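Changes to wood finishing guidance for kitchen items

Ilirano Workshop Bulletin, 2022-03-10

The section of the members' handbook on finishes for wooden kitchen items has been rewritten. The old text dated from the first edition and dealt mainly with furniture. It gave one paragraph to boards, spoons and bowls, and two of the products it named are no longer stocked. The new text applies to anything made in the shared workshop that will touch food, including items made for sale at the October market.

The main change concerns drying oils. Raw linseed oil and pure tung oil may still be used, but an item finished with either must now be left to cure for 27 days before it is handed over or sold. The previous edition said "until dry to the touch". Touch is a poor test. The surface of an oil film sets well before the material below it, and a board put to use too early will mark and may taste of the oil. Items left to cure should be stood on edge on the slatted racks in the store, with air to both faces, and labelled with the maker's name and the date of the last coat.

Boiled linseed oil is not to be used on kitchen items. Most tins sold under that name contain metal driers, and the contents vary from one maker to the next. It remains acceptable for tool handles and benches. Rags used with any drying oil go in the lidded metal bin by the rear door, opened out flat and wetted first. They must not be left in a heap — they can heat up enough to catch fire.

Mineral oil needs no curing time. It does not harden, so it gives less protection and has to be renewed. The handbook now recommends two coats on new work, the first left overnight and wiped off in the morning, followed by a board wax if the maker wants one. Ravex board wax is kept on the finishing shelf and charged by the tin. Flesta hard wax has been withdrawn from the shelf until we have a data sheet for the current version. Members who own a tin may use it on other work.

Sanding advice has been shortened. Work through the grits to 180, wipe with a damp cloth to raise the grain, let the piece dry, then sand lightly at 240. Going finer than this before oiling brings little benefit on a surface that will be cut on.

For glued-up work, the adhesive must be rated for damp conditions by its maker. Strips should be arranged with the grain running the same way, as a strip set across the others will move at a different rate and open a joint. Clamps stay on for at least 2 hours, and the piece should not go through the planer until the following day. The Solberg planer has a minimum length of 110 mm. Shorter pieces must be surfaced by hand.

Printed copies are in the rack beside the sign-in book. Corrections and questions should go to Genalyn Macapagal, who edited the section, before the next printing.

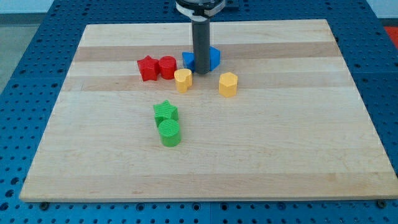 Maple board with darker bands across the upper half.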